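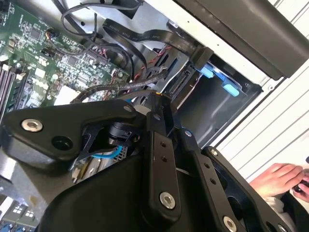 Unit 4: Cables, connectors and what you can trust
Room 907, instructor Aminu Idahosa
Revised Aug 4, 2025

Most repair guides tell you to start by reseating everything. I have my doubts. Pull every plug in an old desktop and you have added a dozen chances to put one back wrong, and you still don't know what the fault was.

Before touching a connector, write down where it goes. Color is weak evidence. Red and black on a twisted pair suggests power, but plenty of fan and switch leads use the same colors, and a case that has been worked on before may hold anything. Follow the cable to both ends.

Ribbon cables: check the printed text along the cable if there is any, then check the keying on the plug. Do not bend one sharply to get it out of your way.

Drive bays: colored plastic tabs usually mean a tool-free mount. Usually. The Kuvetti handout says they "always release with finger pressure" – try it on one of the older Nadar cases and see how far you get. Look for a hidden screw before you squeeze harder.

Memory: the claim that cleaning the contacts fixes "most" boot failures goes back to a forum post from Wudov users. I have not seen numbers. Try one module at a time first.

For next session
Read section 2 of the Kimau manual, skipping the part on airflow, which I don't believe.
Write over 200 words on one repair tip you have heard repeated, and how you would test it on a bench machine.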